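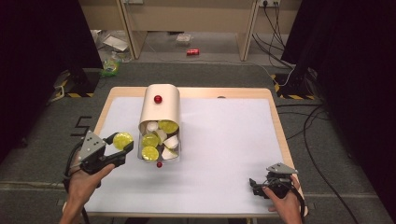

Huladness is a family-run preschool and after-school program on Lozano Street, open to children from age two through second grade. Ariel Sarmiento started it in the front half of a former shoe repair shop, with one classroom and a shared yard behind the building. We now have the whole ground floor. Children spend most of the morning in small groups, moving between the reading corner, the yard and the activity tables. Groups change tables when they are ready. There is no bell.

How we started

Ariel taught kindergarten in the public schools for 20 years before opening Huladness. Parents kept asking her where their younger children could go in the meantime, and she did not have a good answer for them. The first families came mostly from the apartments across the street. Some of those children are in high school now, and a couple of them come back in the summer to help with the garden beds.

Anitha Pai joined as a lead teacher and became co-director when we took over the rest of the floor. She runs the after-school side and handles enrollment. If you call the office in the afternoon, she is usually the one who picks up.

What a day looks like

Doors open at 7:30 in the morning. Breakfast is out until 8:15, and after that we put the food away, so please feed your child at home if you are running late. Group time comes next, then the yard. We go outside in all weather except lightning and very poor air, which means every child needs a spare set of clothes in their cubby and a pair of boots in the winter.

Lunch is cooked here. The menu goes up on the hallway board each week, and we can work around most allergies if we know ahead of time. Rest is after lunch. Children who don't sleep can look at books or draw quietly on their mats.

School-age children arrive in the afternoon on the walking line from the elementary school. They get a snack and an hour outside before anyone opens a backpack. Homework help is offered but not required -- some families want it done here, others would rather do it at home, and we follow what the family tells us.

What we teach

We don't use worksheets with the preschool groups. Teachers read aloud several times a day, sing a lot, and talk with the children while they build, pour, sort and pretend. Letters and numbers come up all the time in that kind of play. By the spring before kindergarten most children can write their names and sit through a long story, and we spend part of that season getting them used to carrying a tray and opening their own lunch containers.

On Tuesday mornings a music teacher from Plelero comes in with hand drums and shakers. It is included in tuition.

Our building

The entrance is on the side, by the blue gate. The gate code changes every few months and is given only to parents and people on the pickup list. There are two parking spots reserved for drop-off. Please don't use the spaces in front of the Flilteck office next door, even for a minute. They have been good neighbors and we would like to keep it that way.

Visiting and enrollment

Tours are given on weekday mornings after drop-off, and children are welcome to come along. We open enrollment for the fall in April. Brothers and sisters of current students are placed first, then the waiting list in order. There is no fee to be on the list.

To set up a visit, call the office or stop by and leave your name at the front desk. We return calls the same day when we can -- the next morning at the latest.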